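Search this site Go

3.2 Building and using the grippers

We made the hand-held grippers in a shared workshop, in the hours when the good bench was free, which in practice meant December. Each one carries a cube of printed markers, so that its position can be worked out later from video. The first pair, named Sustlow after the speed at which it closed, was retired without ceremony. The second pair, Plorkico, survived long enough to be used for the 1,707 clips reported in Section 4.

Clips were capped at 60 seconds. Anything longer tended to record the operator's opinion of the task. A timer worn on the chest keeps the operator informed of how little has been achieved so far (Figure 2).

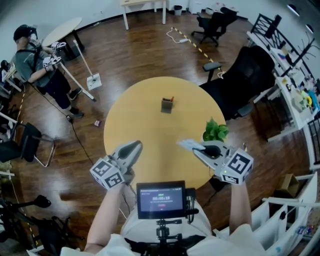
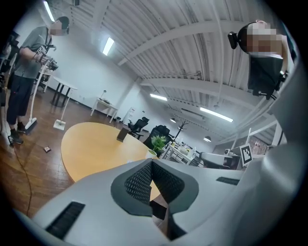

Figure 2. Hand-held grippers in use around the round table. First picture: a flat white card held in the right gripper, chest timer at 00:00:18. Second picture: the room from a gripper's own camera.

Most of our trouble came from the finger pads. A pad glued slightly crooked will pick up a card perfectly well and then refuse to let it go. We tried two glues. The more expensive one failed first, and we have since stopped reading labels. Marker cubes were reprinted whenever a corner chipped, a repair that took over 4 hours each time and taught us to put the tools down gently.

Comments (2)

Yannick Mallet: Which glue survived? Asking for a drawer full of crooked fingers.

Lemaire: We had the same sticking problem at Tarside. Talcum powder helps, but then it gets on the markers.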